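Wood grain (tabletops) 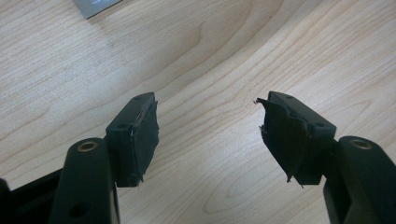
This page was last changed on 01/03/2022 by Ottilie Prantl.

Wood grain is the pattern of lines, bands and swirls that shows on the face of a board once it has been sawn and smoothed. On a tabletop it is very often the first thing a person notices, and plenty of people who have never given a thought to how a tree grows will happily run a finger along the lines of the kitchen table while they wait for the coffee.

Origin of the pattern

A tree adds a layer of wood under its bark each growing season, and in many kinds of tree the early part of the layer is paler than the late part. Cut straight across the trunk, these layers appear as rings. Cut lengthwise, the same rings turn into lines, and how those lines look depends a great deal on where the saw went in. A board taken near the middle of the log tends to have straight, narrow stripes, while one taken closer to the outside shows broad waves, arches and long ovals (woodworkers often call these cathedrals, a lovely old name for them).

Ovals and swirls

Closed ovals appear where the saw has just skimmed the top of a bump or dip in the growth rings, a little like the contour lines around a hill on a map. They can look very much like knots, but a true knot is the base of a branch and usually has a darker, harder center. On pale wood the ovals are soft beige or tan and blend gently into the bands around them.

Light and finish

A clear finish deepens the color of the grain and also reflects light, so a patch of the table facing a window or lamp may look washed out, with the lines growing faint. Move a step to the side and they come back - many buyers walk all the way around a table before making up their minds, and they are quite right to do so.

Care

Wipe along the grain with a soft, barely damp cloth, then dry the surface. When sanding by hand, follow the lines as well, as scratches made across them show up plainly under a new coat of finish.

See also: Knot (wood); Growth ring; Veneer; Plain sawing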